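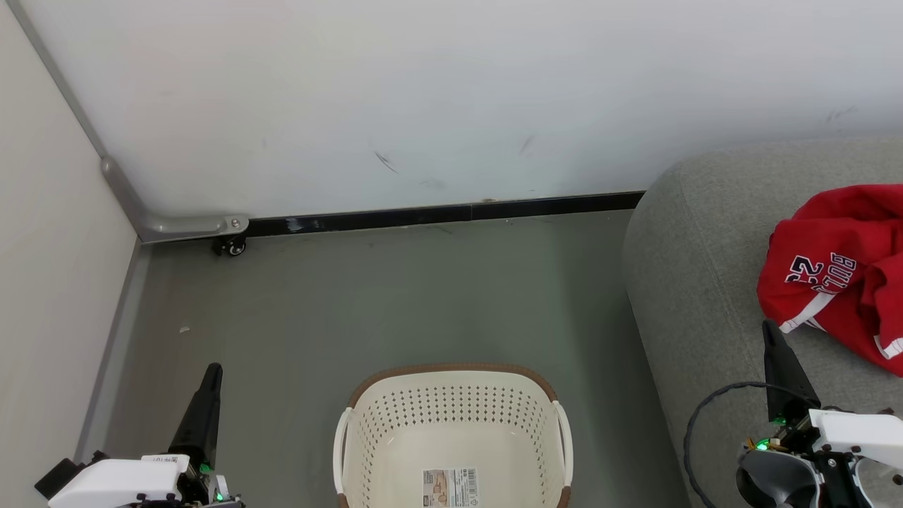
Go when it's dark and listen through the walls, Tsz-kin Sin wrote under my last post, because any flat looks all right at eleven in the morning with the heating on. Fair point. The open day at Zenda ran from ten until four, though, so I went at three and stayed until they were stacking the leaflets away.

Zenda is the new shared-living block behind the bus depot, run by Dultonano. You rent a room and share a kitchen, a lounge and a laundry with your floor. The rent is 944 a month, bills included, and the advert calls this "all in". It isn't quite. There is a joining fee of 345 which you don't get back, and it appears on the second page of the price sheet in smaller type than the bicycle storage.

Our guide was Tianyou Zheng, who was pleasant and knew the building well. I asked what "bills included" meant if everyone on the floor had their heating up in January. He said there was a fair use limit. I asked what it was. He said it was in the tenancy agreement, and the tenancy agreement is sent out once you have reserved. I have heard this before, at Ikine, and I didn't like it there.

The rooms are small but the windows open properly — I tried two — and the beds have decent mattresses. Storage is poor. One narrow wardrobe and the space under the bed is your lot, so winter coats will end up on the back of the door. Somebody on the tour asked about a loft or a cage downstairs and was told it was being looked at.
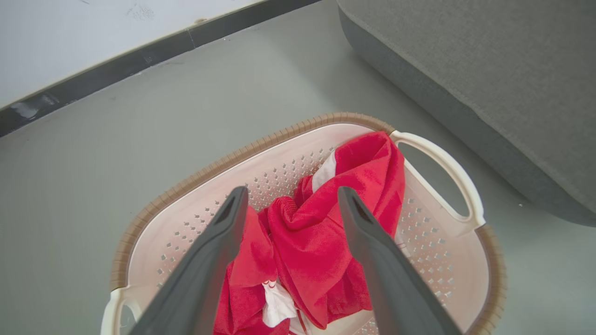 Laundry basket, grey floor.

Washing is where I'd expect the rows to start. There are 2 machines per floor, booked by app, and drying in the rooms is against the house rules. I asked what happens when a machine breaks. Higuchi look after them, apparently, and come out "promptly". No number of days was offered.

As for noise, I did as Tsz-kin suggested. I stood in one room while another visitor talked in the next, and I could tell it was talk but not what was said. Better than my present place. The corridor doors are another matter, they shut with a bang you feel in your teeth.

Would I move in? Not on what I was shown. I've asked for the full agreement in writing before I pay anything, and been told someone will be in touch. The next rooms come free in September. If the agreement turns up I'll put the fair use figure in the comments.

Posted 7 January 2023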